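Right arm drifts after finger swap (Ditgate cell)

besi_bench
Jun 11, 2024
Swapped the finger tips on the right arm and now it stops short of the part. Re-zeroed twice. Mayrhofer's setup sheet says re-zero every 100 cycles, which sounds like a lot.

torque_ish
That sheet is a guess someone typed up. Check the tip screws first.

besi_bench
Screws are fine. Cable then?

jelitz_user76
My money's on the cable. If it hangs in a loop it tugs on the wrist at full reach.

torque_ish
A cable that light? Doubt it. Show us the cell.

besi_bench
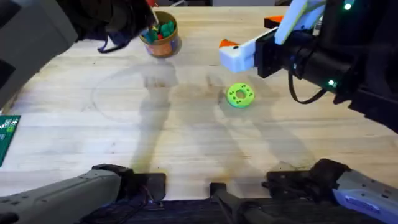
Right arm over the green ring, orange tips on.

jelitz_user76
There's your loop, under the arm. Tie it up and run 90 picks.

torque_ish
Fine, but run 90 without the tie too or you've learned nothing. And green lights on the arm don't mean the zero is right.

besi_bench
Will do both. Not touching the sheet's 100 until I see numbers.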